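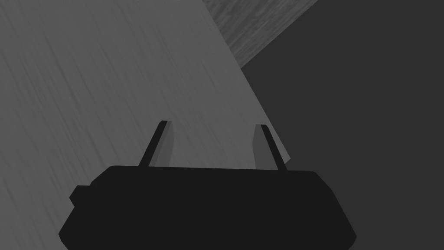 Why would a robot gripper drop its part after an emergency stop, when it held on fine during the stop itself?

The usual culprit is the restart. When power comes back, many electric grippers run a little homing move to find out where their fingers are, and if that move starts by opening, whatever was being held goes to the floor.

I'm leading with that because it took me way too long to get there and maybe I can save somebody a January like mine. Story below. It's a long one, get a coffee.

So I do cell integration for Drillmont, mostly small arms, mostly pick and place. Our job out in Droltville is a Santoso arm with an Irneck two-finger gripper, moving machined valve bodies from a tray to a wash fixture. Each one is two pounds and has corners you do not want landing on your foot.

The call came from Eluned Watkins, who runs the second shift out there. Her message was "your robot threw one at Emlyn." It had not thrown one at Emlyn! But it had let go of one while he was walking up to the cell, and it hit the floor right where he was about to stand. I would've said "threw" too.

Emlyn Kneath was fine. Steel toes, and the part missed him anyway. But he'd done everything right. Somebody had hit the stop, the thing had stopped, he'd checked the light, and then he went in to clear a bent tray. The reset got pressed while he was still a step away, and clunk.

(Yes, I know. Reset while a person is at the opening. We'll get to that, it's its own problem and a bigger one.)

First theory, mine: the fingers are slipping. Greasy part, worn pads, stop jerks the arm, part creeps, part falls. I liked this theory a lot because the fix is new pads and I had new pads in the truck.

Put the new pads on. Ran it, hit the stop, part stayed put. Hit it again, part stayed put. I was very pleased with myself. I drove home.

Dropped another one that same night.

Here's my mistake, and I'm putting it in its own post so it stings properly. Every time I tested, I hit the stop and watched the part. It held. Great. Then I walked over, took the part out by hand, and THEN reset the cell. I never once reset it with a part still in the fingers.

Why would I? You're taught to clear the part. I cleared the part. I was testing the half of the sequence that worked.

Second theory, from Aled Pumphrey, who does our electrical: the 24 volt supply sags when the arm brakes release, gripper browns out, loses grip. Good theory! Aled's theories are always good. He put a scope on it and left it there for a whole shift.

Supply was clean. Flat as a table. He looked a bit sad about it, to be fair.

What the scope did show, and we both skipped right over it the first time, was that the gripper supply goes all the way to zero on a stop. Not a sag. Off. It's wired through the safety relay along with everything else at the end of the arm.

And the part still holds with the power off, which is why I hadn't worried. The finger drive on this model is a screw that doesn't back-drive. Kill the power and the fingers just stay where they are. Lovely feature. It's on the sales sheet and everything.

So power off = holds. Power on = holds. Power COMING on = nobody had looked.

I went to the log next. The gripper had thrown code 2727 on every single restart since we commissioned it. Every one. We'd filtered it out of the operator screen in the first week, me personally, because the text just says "position reference pending" and it clears itself before you can read it.

Clears itself in 200 milliseconds, to be exact. I had decided that anything gone that fast couldn't matter. Writing that down makes my ears hot.

Here's what happens in there. Power returns. The gripper has no idea where its fingers are, because the encoder on this one only knows how far it's moved since it woke up. So it raises 2727, drives the fingers outward until they hit the open stop, calls that the reference, and drops the code. Fingers are now wide open. Part is now on the floor.

The code clearing is the gripper saying "all good, I know where I am." It's the moment right AFTER the bad thing. If you only look at the active faults, you see nothing wrong.

Some of you are going to say it's in the manual. It is in the manual! There's a setting for homing direction, open or closed, and the factory setting is open. Makes total sense if you picture a gripper on a bench with nothing in it.

You might also ask why we didn't see it in simulation. We ran that cell in sim for weeks before any metal got cut. Reach, cycle time, clearance at the wash fixture, all of it. The sim gripper always knows where its fingers are. It never wakes up confused. You stop the sim, you resume the sim, the fingers are right where you left them.

Régis Collet built the model and he took that harder than he should have. I told him I'd have signed off on it. I DID sign off on it, my initials are on the sheet.

He's since added a "lost reference" state, so when you kill power in the model the gripper has to home again on the way up. First run with that in, the virtual part fell straight off the virtual fingers. We both just sat there looking at it.

OK, fixes. I'll go in the order we did them, and the order matters a bit.

Before anything clever, we locked out auto reset and put a sign up. Anybody clearing the cell supports or removes the part first, with power still off. Low tech, took ten minutes, could've been done the first night if I'd been less in love with my pads.

Next, the reset button. It was mounted on the end of the panel where you can press it without a view of the opening. That's how it got pressed with Emlyn right there. It's been moved so you have to stand where you can see in, and each person going in takes a lock now. The drop was a gripper problem. A person standing there during a reset was a cell problem, and I'd have had to fix it even if the gripper were perfect.

Then homing direction. We switched it to close. On power-up it now squeezes inward to find its reference, so if there's a part in there it just squeezes the part.

BUT. Do not do this one and walk away! If it homes closed against a part, it thinks the part is the closed stop. Its zero is now off by the width of a valve body. Ours happily reported "fully closed" while holding one, and then tried to open to a position that was way past its real limit.

Also, homing closed means the fingers move toward each other when the power comes on. Think about where somebody's hand might be. On ours the homing force is low, but low isn't zero, and "low force" is not a thing I want to explain to someone with a sore thumb.

So that was a stepping stone. It ran like that for a short while with the locks in place and nobody allowed to reach in, and then we did the real change.

The real change was splitting the supply. The gripper's logic power now stays on through a stop and only the motor power drops. It never forgets where its fingers are, so it never needs to go looking. 2727 doesn't come up on a normal restart anymore.

Aled had to pull a new conductor through the dress pack for that and he would like it known that the dress pack was not designed by anyone who has hands. Also, we had the risk assessment redone after the wiring change instead of scribbling on the old one. Do that too, please.

For a real outage, where the logic power goes too, homing is now blocked until a person confirms at the panel that the gripper is empty. The screen stays stuck on that question until someone answers it. Eluned asked for big letters and got big letters.

And I un-hid 2727. It shows on the operator screen now, with text a person can use: "Gripper has lost its position. Fingers will move. Clear the part first."

Testing this time: Struan Shearer came over from our other site to do it because he hadn't touched the cell and didn't have a favorite theory. I gave him the drawings and went and stood somewhere else.

He did 400 stops and restarts with a part in the fingers, over a padded tray. Stops at the pick, stops mid-swing, stops right over the wash, stops with the part only just gripped. He pulled the main plug on some of them without telling me which. No drops.

He did find one more thing, of course. If you confirmed "gripper empty" on the panel with a part still held, the cell took your word for it. So now it checks the part sensor at the finger base too, and if that sensor sees something, it won't let you confirm.

Someone's asking in my messages whether I'd still buy that gripper. Sure. It did exactly what its settings told it to do. I'd order it with the separate logic supply from day one and I'd change my commissioning sheet, which I have.

The new line on the sheet says: stop with part held, leave part in place, restart, watch fingers. If you've got an electric gripper running anywhere, go try that one tomorrow with everybody well back and a foam pad underneath. I'd love to hear what yours does, especially if it's a different make.

Emlyn has the dented valve body on his desk, by the way. He's using it to hold down his timesheets.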